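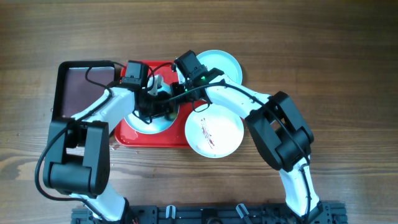 3. Materials and Methods

3.1 Study sites and tableware

The study compared self-reported portion size with weighed portion size in two staff dining rooms, one at Birnside and one at Timovitz. Both sites serve a single hot midday meal from a fixed menu, and both buy their food from the same supplier, Sombatkul, so that recipes and cooking yields could be held constant. The dining rooms differ mainly in how food reaches the diner. At Birnside, staff plate the meal at a counter. At Timovitz, diners serve themselves from shared dishes set out on the tables.

Plate size has long been treated as a possible source of error in portion recall, although published findings disagree on the size and even the direction of the effect. We therefore used one plate model throughout. The plates were white, without a printed rim, and were carried on trays in the usual way. Tray color was not controlled. Participants were allowed to take side dishes on a second plate, and the food on that plate was weighed separately and added to the total.

3.2 Participants

A total of 200 adults were recruited by notice at the two sites. Persons following a medically prescribed diet were excluded, as were kitchen staff, whose experience in judging weights would have biased the comparison. Each participant attended on 4 days spread over two weeks in February. Participants were told that the study concerned satisfaction with the menu. The true purpose was disclosed in writing after the last visit, and consent was confirmed at that point.

3.3 Weighing procedure

Each plate was weighed empty, after serving, and again after the meal. Scales were zeroed before each service and checked against a reference mass at the start and end of the day. Leftovers were not separated by component except where sauce had been served apart from the main item. In that case the sauce was scraped into a tared cup and recorded on its own line.

Plates that were shared between diners, or that left the dining room before the second weighing, were dropped from the analysis. Second helpings were treated as part of the same meal if taken within 60 minutes of the first.

3.4 Recall form

Participants completed the Puvo form on the following morning. The form lists each menu item and asks for an estimate in household units – spoons, slices, cups – which are then converted to grams with a fixed table. No drawings or sample portions were supplied. We left the wording of the form unchanged apart from the item names, which were matched to the menu cards on display at the two sites.

3.5 Setting of the tables

Tables at both sites were cleared between sittings and reset by the same written plan. A plain wood surface was used, without cloths or placemats, to keep contrast between plate and background steady across sittings. Contrast has been proposed as a factor in over-serving, and cloths of mixed colors would have added variation that we had no means of modeling. 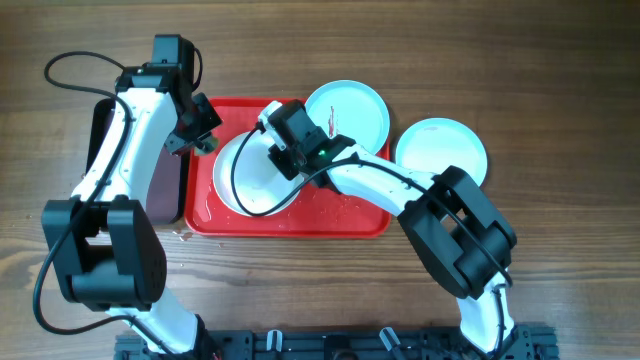
Figure 1. White plates and red tray on the bare wood tabletop.

Timovitz, October 21, 2026. Section 3.6 was revised on this date after a coding error was found in the conversion table. The values for cooked rice and cooked lentils had been exchanged. All results reported in Section 4 use the corrected table.

3.6 Statistical analysis

Recall error was defined as the reported weight minus the weighed weight, divided by the weighed weight. A mixed linear model was fitted with site and food group as fixed effects and participant as a random effect. Age and sex were entered as covariates. Residuals were skewed for sauces and spreads, and these items were analyzed on a log scale.

The sample was planned to give 80 percent power at the five percent significance level for the site effect. Missing forms were not imputed. A participant with fewer than three complete days was retained in the model but left out of the within-person comparison.

Data entry was done twice, by separate persons, and mismatches were settled by reference to the paper sheets by Nantana Wiriya, who was unaware of site assignment at the time.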